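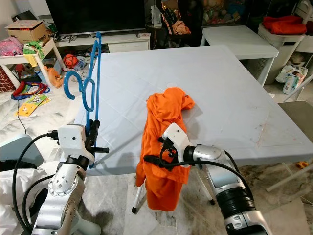 Plastic hangers vs. folding for bright knit tops, and is a folding table any good for this?

Asked in: Laundry and Closets
Tags: hangers, folding, small spaces, kids' stuff, tablecloth

I keep reading that you should hang everything you can because it saves time and wrinkles. I'm not convinced, and I'd like to hear from people who have tried it both ways for longer than a weekend.

Our setup. We have a rental in Clemton with one real closet, and the living room does most of the work. The clean laundry gets dealt with on a folding table in front of the TV. Light gray table, pale blue-gray cloth over it, marble-look tile underneath. The TV cabinet is right behind it, and the toys live on and under the little side table to the left, which means they also live on the floor. The hangers are plain blue plastic ones. The clothes are mostly soft tops in loud colors, orange being the worst offender at the moment.

What I'm running into:

The hanging takes longer than folding. Every article says the opposite. Getting a soft top onto a hanger means finding the neck, feeding one shoulder in, watching the other shoulder slide off, and starting over. I can fold three in that time.

If I drop a top on the table in a heap while I reach for a hanger, half of it ends up over the side. With this floor, that matters. It's smudgy ten minutes after I mop it.

The tablecloth. I put it on because the bare table top felt sticky in summer. Now it has creases of its own that won't come out and a small round spot near the middle that has survived two washes. Does the cloth help with anything or am I just doing laundry on top of more laundry?

I was told (by a store display, so take it for what it's worth) that I should buy the flocked hangers from MacBrayne and all of this would go away. A pack costs 22 dollars. I have a hard time believing fuzz on a hanger is worth 22 dollars.

So: hang or fold, cloth or no cloth, and are the fancy hangers a racket? Please don't tell me to get a bigger closet.

3 answers

Answer 1 (marked helpful by the asker)

Mostly fold. I'd hang a lot less than the articles tell you to.

The "hang everything" advice comes from people with woven shirts. A button-down has a collar and a shoulder seam that hold their shape, so it sits on a hanger the way it sits on you. A soft knit top doesn't have much holding it up. It stretches at the shoulders, you get those two little bumps, and the hem goes longer in front. Check the label and check the fabric between your fingers. If it stretches easily sideways, fold it. If it doesn't, hang it if you have room.

For the ones you do hang, quit going in through the neck. With most tops, pulling the hanger through the neck is what stretches it out, and it's also why the second shoulder keeps sliding off. Do this:

Lay the top flat on the table, front side up, neck pointing away from you.

Hold the hanger by the bottom bar with the hook facing the neck.

Slide it in from the hem, all the way up, until the hook comes out of the neck hole.

Pull each shoulder seam over the end of the hanger, then lift by the hook.

It looks slower and it isn't. I was doubtful too. The part that costs time is doing it in the air, with the hanger in one hand and the top dangling from the other. Once it's flat you only have one thing moving.

About the heap going over the side: put the pile at the back of the table, against the TV side, and work toward yourself. Most people dump the basket right in front of them and then have no flat space left. You need an empty patch as wide as one top laid out with its sleeves open, and that's all you need. If the pile is at the back there's nothing to slide off on your side except the one piece you're handling.

Keep the cloth. A folding table top is slick and a knit top will skate around on it while you try to push a hanger up the middle. The cloth gives you grip. The creases don't matter for this -- you aren't ironing on it. For the spot, I'd want to know what it is before suggesting anything. If it's greasy, dish soap rubbed in and left for an hour before the wash. If it's a ring from a cup, white vinegar and water. If it has been through a hot dryer twice it's probably there for good, and I would turn the cloth around so it's under the pile and stop thinking about it.

On the hangers, the fuzzy kind do hold slippery fabric better. That much is real. They are also thinner, which is nice when there's one closet for everybody. But they make the slide-in-from-the-hem method harder, because the fuzz grabs the inside of the top on the way up. So you pay 22 dollars to fix one problem and get the other one worse. What I did was put a rubber band around each end of the plastic ones I already had. It looks cheap. It works on everything except satin.

Comment from the asker: Tried the flat method tonight. Annoyed to report it's quicker. I still think folding beats it for the knits, so I've split the pile the way you said. The rubber bands I'm less sure of. Two have snapped already.

Reply: Use the wide kind that come on broccoli. The skinny ones dry out.

Answer 2

Get rid of the folding table. I know that's not what you asked.

They're too low or they're too high and they wobble, and the legs are right where your feet want to go. I did laundry on one for a year and my back was shot. A bed is better. It's wide, it's already there, and nothing falls on the floor unless you throw it. You also have to finish before you go to sleep, so there's a deadline.

As for hang or fold, I roll everything. Rolls stand up in a drawer and you can see what you've got. There was a video from some organizing outfit called Podmont that claimed you could get 600 pieces in a dresser this way, and I don't believe that for a second, but I did get one whole drawer back.

The hangers are all the same. Buy the cheapest.

Comment: The beds where I live are bunk beds. Not everybody has a big flat bed to work on. Also rolling gives you creases across the front on anything cotton.

Comment from the asker: Our bed is against two walls and I'd be kneeling on it. The table stays for now. It's at a decent height for me. I'll give rolling a try with the pajamas, where I don't care how they look.

Comment: "The hangers are all the same" is just wrong. Pick up a thin one from a dollar rack and hang a wet towel on it.

Reply from the person who answered: Why would I hang a wet towel on a hanger?

Answer 3

I agree with the first answer on knits and disagree on a couple of other points.

Keeping the pile at the back sounds good until the pile is tall and leans on you. I'd leave it in the basket, put the basket on a chair next to the table, and take out one piece at a time. Nothing sits in a heap then, and nothing wrinkles while it waits. That matters more than hang versus fold in my opinion. A top that has been crumpled for an hour will look crumpled on the best hanger in the world. If you have a chair in the room with things draped over it, and who doesn't, that's your chair. Clear it off first.

The cloth: sure, keep it, but clip it. A loose cloth travels. You push a hanger away from you, the cloth goes with it, and the whole stack shifts. Those spring clips for picnic tables are fine. Mine came from the hardware store in Loltville and I got 5 of them when I needed four, so there's one on a bag of rice. If you don't want clips, pull the cloth tight and tuck it under the legs end. It won't last but it will get you through one load.

I would also question whether you need to hang tops for kids at all, if some of these are kids' tops. You mentioned toys so I'm guessing. They get worn, they get pulled off over the head inside out, they go back in the wash. Mine went a whole school year with two drawers and 17 hangers in the entire closet, and those were coats and the good clothes. Nobody at school sent a note home about wrinkles.

One thing I don't see mentioned: hanging tops with the hook facing all different directions. It doesn't seem like it would matter. Then you go to take an armful off the rod and half of them are locked on from the back. Pick a direction and stick with it while you're at the table. I face mine left. I don't think left is better, I'm right-handed and that's how they come out.

About the color. You called orange the worst offender. If you mean it bleeds, hold off on the pale cloth until you've tested it. Wet a corner of the top, press it on a white rag, and look. I had a red one that left a mark on everything it sat on for months, and the label said colorfast. I don't put much stock in labels.

Comment from the asker: No bleeding so far, it just shows every bit of lint. Good call about testing though. I'm going to do it with the rag before I leave anything damp on that cloth.

Comment: Clips, yes. The tucking thing has never worked for me, not once.

Comment: Does anyone know if the MacBrayne ones shed? My sister's closet rod is covered in black fuzz and she swears it's the hangers.

Reply: Mine shed for the first couple of weeks and then quit. They were the gray ones. Can't speak for black.

Reply: Mine never quit.

This question is open. 3 answers, sorted by helpful votes.

Related questions
How do you get marble-look tile to stop showing smudges?
Where do toys go when the living room is also the laundry room?
Plastic hangers with a bar or without?
Can a tablecloth go in the dryer?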